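Jukel Announces the Gornus, a Fitness Watch You Can Read Without Your Glasses

KURNSTEAD, September 27, 2019
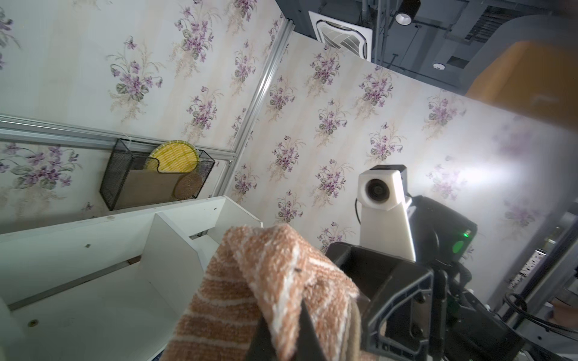

Orange and cream striped terry towel against violet-print wallpaper.

I've been wearing the Gornus on my left wrist for most of the summer, and I'm so happy I can finally talk about it! We make watches here at Jukel, small ones mostly, and this is the first one we've built for people who exercise but don't think of themselves as athletes. I'm one of those people. I walk, I swim when the pool isn't packed, and I do a sort of jog that my family has opinions about.

The Gornus goes on sale today at our Kurnstead shop and on our website for $200. It comes with two straps in the box (one short, one long) and a charger that plugs into any ordinary USB port. Colors are slate, cream and a dark red we argued over for weeks. I was on the dark red side, and I'd like that on the record.

So what does it do? It tracks steps, heart rate, swim laps and sleep, and it has its own GPS, so you can leave your phone at home. The screen stays on all day, and the numbers are big. Really big! We tested the display with 343 people before we settled on a type size, and the one they picked was two steps larger than what our designers had wanted. The designers have come around, mostly.

The battery runs 18 days if you leave GPS off. Turn GPS on for a long walk every morning and you'll be charging it a lot sooner, and the app will tell you how much you have left before you head out.

A word about notifications, since that was the biggest fight in the office. The Gornus shows calls, texts and calendar reminders. It doesn't show anything else, and we didn't put in an app store. I know some folks will want one (I've read your emails, I promise), but I wanted a watch that I could set up over a cup of coffee and then leave alone. If you change your mind about texts you can switch those off too, right from the side button.

We're also bringing out Sheikh, the new phone app that goes with the watch. It replaces our old one, which I won't miss. Sheikh keeps your workouts on your own phone unless you choose to back them up, and there's no monthly fee for any of it. Your history from the old app moves over when you sign in. It works with our earlier watches as well, though they won't get the swim tracking.

We've made 837 watches for the first batch. Orders placed online ship in the order they come in, and the shop has all three colors out on the counter to try on. Bring your current watch along if you'd like help moving your settings over. More are being built now, and we'll email anyone on the waiting list as soon as they're ready.

Reviewers who'd like to borrow a Gornus can write to us through the press page on the Jukel website. Please tell us which strap length you need and which color you'd like, and we'll do our best on the dark red.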